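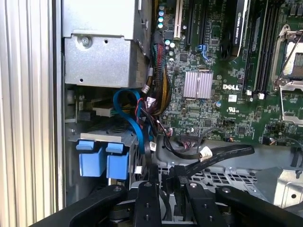 Wrist camera view with the gripper at the lower part of an open Dell tower.

Progress report to Timton: Hand-guided teaching for computer teardown
Reporting period ending November
Site: Dronulthorpe workshop

Summary

Work in this period went into collecting demonstrations by remote control and deciding which teardown steps are ready for training. We have 80 usable demonstrations across two tasks. The drive latch task is on schedule. The cable task is behind, mostly due to problems with how the operator sees depth, and we are asking to move part of its budget into the next period. Spending is otherwise in line with the plan.

What was done

The grant covers teaching one arm to take old desktop towers apart far enough that the drives and boards can be sorted for reuse. We proposed two ways of showing the arm what to do. In the first, a person holds the wrist and moves it through the task. In the second, a person drives it with the Fodik controller from a desk and watches the wrist camera.

Hand guiding was tried first. It works well for big moves, such as bringing the gripper up to the case and lining it up with the drive bay. It works poorly inside the case. The operator's hands and forearms block the wrist camera, and those recordings can't be used for training because the view will be different when the arm runs alone. We kept hand guiding for the approach and switched to remote control for everything past the edge of the chassis.

Task 1, drive latches. The operator brings the fingers to one of the blue latches in the lower bay, closes on it and pulls. After 21 practice runs that we did not keep, operators could finish a pull in roughly two minutes. The color of the latches helps, both for the person and for the model. Towers where the latches are black have been set aside for now.

Task 2, cable release. The operator grips a SATA plug and pulls it straight out without dragging on the wires beside it. In the towers we have, the data cable often loops close to the power bundle, and the fingers have to go in between them. On a flat screen it is hard to tell which one is nearer. Several runs ended with the fingers closed on the wrong wires. We stopped those runs by hand and threw out the recordings.

Changes to the method

Speed scaling on the controller was lowered for any move inside the case. Operators complained at first that it was slow, but they stopped bumping the drive housing and the graphics card, and fewer runs had to be repeated.

We also changed when recording starts. Earlier demonstrations began with the arm at rest, so a large share of each one was travel. Recording now starts with the gripper already at the case opening, and the approach is stored as a separate clip. Labeling is quicker this way. The older recordings were trimmed to match.

Grip force is now logged with every run. It was left out of the first batch by mistake — the setting was off by default — and five demonstrations had to be done over.

Problems

The fingers are narrow enough for the bay, but the wider arm segments behind them limit how far the gripper can tilt before it touches the case. For some cable positions the operator has no good angle. Bach has quoted for a longer pair of fingers, and we expect to order them out of the existing parts line.

Operator fatigue was higher than planned. Sessions were set at two hours, and quality dropped clearly in the second hour. Sessions now run one hour with a break, which means fewer demonstrations per day than the proposal assumed.

Budget

Equipment spending is under plan until the fingers are ordered. Operator time is over plan for Task 2 and under for Task 1. We request approval to carry the unspent travel money into operator time next period. No additional funds are requested.

Next period

Train a first model on the latch demonstrations and test it on towers it has not seen.
Fit the longer fingers and repeat the cable trials.
Add a second fixed camera at the side of the bench so the operator can judge depth.
Write up the operator instructions, including the new recording start point and the force logging check.

The next project call is set for a Monday, and we will send the latch test results before it.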